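Tuesday at the Trerkilero open day

I got to the Trerkilero building a little after nine, still holding my coffee, and the line was already past the bike racks. 400 visitor passes, all gone by ten! I'd signed up for the assembly floor and the parts store, and Nithin Nair took our group through both.

The parts store alone was worth the drive. Shelves up to the ceiling, 2,000 bins, every one with a handwritten tag (they tried printed ones and went back). Nithin let us pull open any drawer we liked, so of course we were in there far too long and had to hurry past the Pinto room, where they do the small castings.
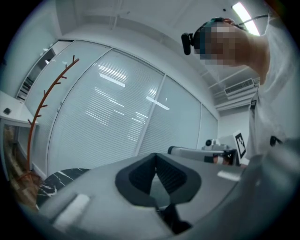 White top, head gear and a lot of gray hardware.

After that came the long bench in the Nirley hall. I loved how happy people were to stop and talk. One woman spent ten minutes telling me how she sorts springs by feel, and then had me try it with my eyes shut. I got three wrong.

Lunch was in the Roretti wing, lentil soup and very good bread. Take the stairs up, the elevator line was terrible. Parking is $78 if you lose your ticket, so don't lose your ticket. I've already put my name down for the spring visit, when they open the paint shop too.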